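Siltcombe 방화벽 관리 도구 사용 후기

사내 방화벽 규칙이 2809개까지 늘어난 뒤에 Siltcombe를 도입했다. 쓴 지 넉 달째이고 지금은 사무실 두 곳과 재택 근무자 접속까지 이 도구로 관리한다. 그 전에는 Fashola를 썼는데 규칙 검색이 느려서 결국 스프레드시트를 따로 만들어 두고 봤다.

설치와 초기 설정

설치 자체는 한나절이면 된다. 기존 규칙을 가져오는 과정에서 144개가 오류로 빠졌다. 대부분 객체 이름에 한글이 섞인 것들이었고, 이름을 영문으로 바꾸니 모두 들어갔다. 설명서에는 이 내용이 없다. 지원팀의 Salamatu Adeleke 씨에게 메일을 보냈더니 다음 날 오전에 변환 스크립트를 보내 주었다.

정리 기능

가장 많이 쓴 기능이다. 최근 90일 동안 한 번도 걸리지 않은 규칙을 뽑아 주고, 서로 겹치는 규칙도 묶어서 보여 준다. 첫 점검에서 중복으로 나온 것이 268개였다. 다만 분기 말에만 쓰는 정산 서버 규칙까지 미사용으로 분류하므로 목록을 그대로 믿고 지우면 안 된다. 우리는 먼저 비활성으로 돌리고 한 달을 기다렸다가 삭제한다.

변경 승인은 휴대폰에서도 된다. 밤 11시에 집에서 긴급 건을 두 번 처리했는데 화면이 작아도 변경 전후 비교는 읽을 만했다. 승인 알림은 가끔 몇 분씩 늦게 온다. 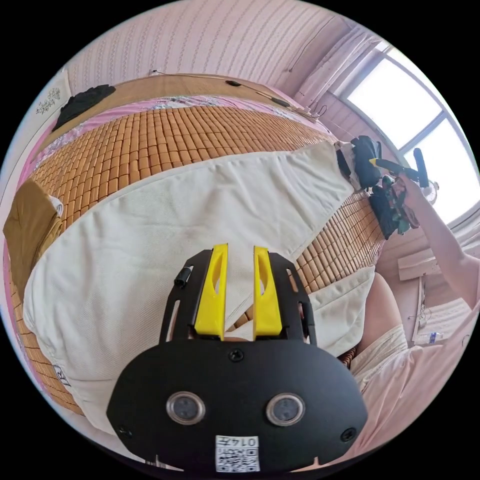
아쉬운 점

보고서 양식을 바꿀 수 없다. PDF로 내보내면 표의 오른쪽 열이 잘리는 문제도 5월 업데이트 이후 그대로다. 로그 검색은 결과가 2000건을 넘으면 나머지를 보여 주지 않아서 기간을 나누어 여러 번 조회해야 한다.

가격과 비교

장비 대수 기준으로 과금한다. 같이 검토한 Ikiment는 사용자 수 기준이라 우리처럼 장비가 적고 인원이 많은 곳에는 맞지 않았다. 대신 보고서는 Ikiment 쪽이 낫다. 감사 자료를 자주 내야 하는 회사라면 그쪽도 시험판을 받아 보기를 권한다.

별점은 다섯 개 중 네 개. 내년에도 갱신할 생각이고, 로그 조회 제한이 풀리면 후기를 고쳐 쓰겠다.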